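Stories > Short Fiction > The Night Shift at Dukusside

Last updated October 15, 2026

The left wrist had been clicking since breakfast, and Elsie Ruddock was delighted about it.

A click meant something real. A click you could chase! She had spent the whole morning on a fault that turned out to be a typo, and now she had a proper noise in a proper joint, and she lay on the carpet of the practice bedroom with her ear up against the Drosico's forearm and a hex key between her teeth.

"Again," she said around the key.

Maxine Waaka tapped the tablet. The wrist rolled over, and at the end of the roll it went tick, like a beetle landing on a window.

"Cable," said Elsie.

"You said cable last time."

"And last time it was the bearing, so this time it's owed to me."

She slid out and looked at the black loop running down the arm. Somebody had clipped it one notch too short after the last service, so every time the hand turned past level the cable pulled against its clip. She could have kissed it. She let out a thumb's width of slack, pressed the clip home, and rolled the wrist by hand, slowly, the way old Doolan had taught her, feeling for the place where it used to catch. Smooth as butter. She did the right one too, to keep the pair even.

Then the part she loved best – zeroing the grippers. Closed, open, closed on a folded card, open. Maxine read out the numbers and Elsie wrote them in the Ratberg notebook, which had 1,158 entries in it, the first 67 in Doolan's awful handwriting.

"Cloth test?" said Maxine.

"Cloth test. Both hands. Make it work for its supper."

They gave it the green and the pale blue, and Elsie held her breath.

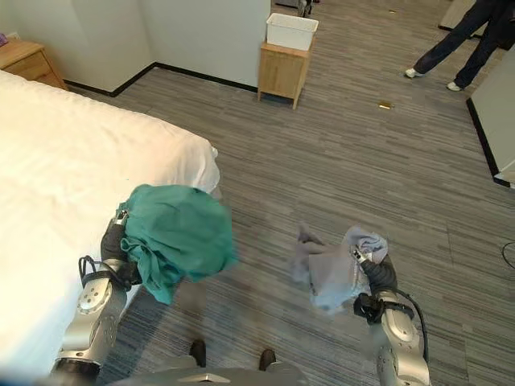
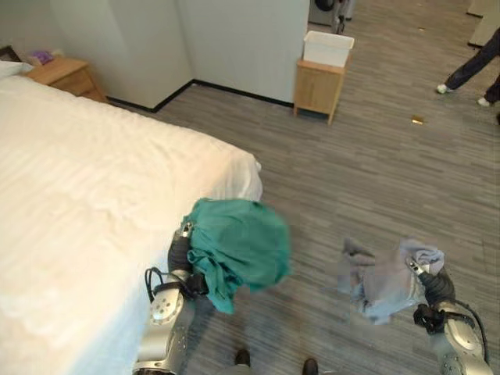

Elsie listened so hard that her jaw ached. Motors, a soft hum, fabric brushing on fabric. She made Maxine run the left wrist through 17 rolls with the cloth still in its grip, then 17 more, and there was no beetle anywhere.

"Oh, you beauty," she told it.

Maxine wasn't ready to celebrate. She wanted the wrist run cold, first thing, before anyone signed for it, and she said a clip that had been put back wrong once would be put back wrong again by the next tired person with a screwdriver. Why not paint a line on the cable, so anybody could see where it sat?

Elsie thought it was the best idea she'd heard since December. She went straight off to hunt for the white paint pen, found it dried solid, and came back with a bottle of Maxine's nail polish instead.

"That's my good one," said Maxine, and held the cable still for her.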